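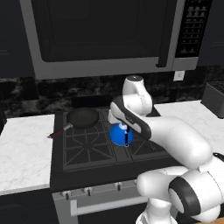

Figure 11.1 An over-the-range microwave above a black gas range. Both appliances heat food, but they use very different kinds of waves to do it.

Chapter 11
Waves That Carry Energy

Drop a pebble in a pond and watch a leaf floating a few feet away. The ripple reaches the leaf, the leaf bobs up, and then it settles back almost exactly where it was. The water didn't travel across the pond, yet something did! That something is energy, and this chapter is all about how it gets from place to place.

You already know more about waves than you might think. You've felt the bass from a loud speaker in your chest (sound), warmed your face in the July sun (light and infrared), and maybe waited out a bowl of soup in the microwave. Back in Chapter 5 we followed energy as it moved through solids by conduction. Now we let it loose across empty space.

We start with a rope and a steady hand, the best wave lab you'll ever own. From there we go to the harbor at Junmont, where a line of buoys lets us measure wavelength and period with nothing but a watch and a map. In Section 11.3 you'll meet the full electromagnetic spectrum, from long radio waves to gamma rays, and find out why visible light is such a thin slice of it.

Before you read on, try the rope activity on page 258. Shake slowly at first, then faster, and sketch what you see each time. Keep your sketches, as you'll need them for Problem 39.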